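Can a two-arm setup handle plates and a toaster oven yet, or am I wasting my time?

Posted in: Home and Workshop Automation
Tags: manipulation, grippers, kitchen, cycle time

Grarkia

I look after the equipment side of a small shared kitchen attached to a workshop, and I've been asked to report on whether any of the daily tidy-up could be given to a machine. The jobs are putting plates away in an upright rack, hanging mugs on a mug tree, and opening and closing the door of a benchtop toaster oven. Fixed bench, fixed items, two arms with parallel grippers.

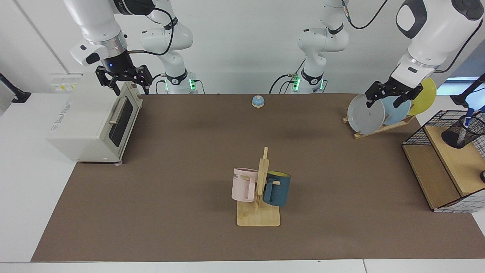
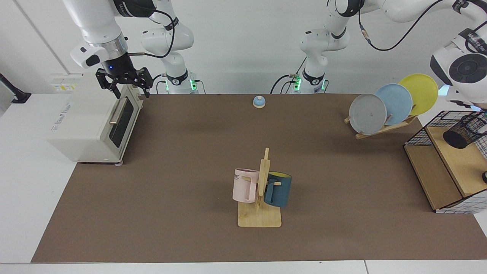 My question is in three parts. First, which of these jobs is realistic now, without someone standing next to the bench with a hand on the stop button? Second, how much does item placement matter? I can mark positions on a bench, but I can't make people respect them. Third, is there any point paying for two arms when most of the moves look like one-handed work?

What I've read so far is either sales copy or research papers, and I can't get a maintenance schedule out of either. I'm not after a humanoid. The budget would be signed off in February, so I need something I can defend on paper. For reference, the same tidy-up takes a person 200 seconds at an easy pace, and it is done after lunch and again at closing.

Edit: to answer the comment below, washing is out of scope. Everything reaches the bench clean and dry.

Plititell

Short version: plates yes, mugs maybe, oven door yes if you do it properly.

I ran a similar cell for our lab kitchen. Some notes by task.

Plates. A plate standing on edge is a good target for a two-finger gripper. The rim is thin, the fingers come down either side of it, and the grip force can be low. Taking a plate out of a rack is much easier than putting one in. On the way out, the rack holds the plate at a known angle. On the way in, you have to match that angle, and a few degrees of error will put the bottom edge on top of a slat instead of between two of them. We logged 59 insertions with ceramic plates before changing anything and 54 were clean. The other five hung up on a slat. We then added a compliant move for the last part of the descent – the arm pushes down lightly and lets the plate find its own slot – and the hang-ups became rare enough that I stopped logging them.

Spacing matters more than colour or material. If the plates overlap and lean on each other, the finger that goes into the gap needs to be thinner than the gap. Measure the gap at the rim, at the height where you plan to grip. Most stock fingers are too fat. We ground ours down and glued on a strip of silicone.

Mugs. The handle has to go over a peg you often can't see, because the mug is in the way. A camera on the wrist helps until the mug blocks it, and then you're relying on the fixed camera and whatever you know about the handle's shape. Different mugs have different handles. If you can standardize on one mug, do that. If people bring their own from home, I would leave this job with the people.

A mug tree is also light. If the handle catches on the way off, the whole tree comes with it. Screw the base down or put something grippy under it.

Oven door. A horizontal bar handle is easy to grip and the door swings on a fixed arc. The usual fault is that someone programs a straight pull. The arm fights the hinge, and a small oven will slide across the bench before the door gives. Either follow the arc or use a low-stiffness mode. You can also hook the bar with one finger and skip the grip altogether. Closing is just a push, but slow down for the last bit, as that glass isn't cheap to replace.

On the hot oven question, which you didn't ask: check the temperature rating of your finger pads before letting them anywhere near a door that has been on. Ours went shiny and lost their grip.

Two arms: for your list, one would do, if it can reach everything. The second earns its keep when you need to steady something (the mug tree, the oven body) while the other arm works. It also doubles your collision checking. If the budget is tight, buy one arm and bolt things down.

Peng

Agree with most of that except the last paragraph. Reach is the whole problem with one arm. An oven at one end and a rack at the other means that a bench-mounted arm is working near full stretch at both, and that's where small arms are weakest and least accurate. Two arms splitting the bench between them are each in a comfortable zone. I'd pay for the second arm before I'd pay for better cameras.

On placement, we used learned policies and not taught points. Items could shift by the width of a hand without trouble. Turn the oven to face another way and it failed every time, as nothing in our training runs had covered that. So mark the oven and the rack positions, fix those two, and let the small items wander.

Against your 200 seconds, expect to be slower. Ours was several times slower than a person. That may not matter at closing time, when there isn't a queue for the bench. It would matter after lunch.

Also, budget for fingers. We went through 18 pads in the first year.

Wodier

just get a dishwasher and leave the plates in it

Grarkia

Thanks, useful. I hadn't thought about screwing the mug tree down, and I'll measure the rim gaps tonight. Going by the above, I'll write it up as plates and oven door only, with mugs left out of the first stage and the run limited to closing time.

Plititell, was your low-stiffness mode built into the arm controller, or did you have to add a force sensor at the wrist? The quote I have lists the sensor as a separate item, and I'd like to know whether to leave it in.

Plititell

Built in, estimated from joint currents. It's noisy, and fine for the door. For plate insertion I'd want the sensor, so leave it in.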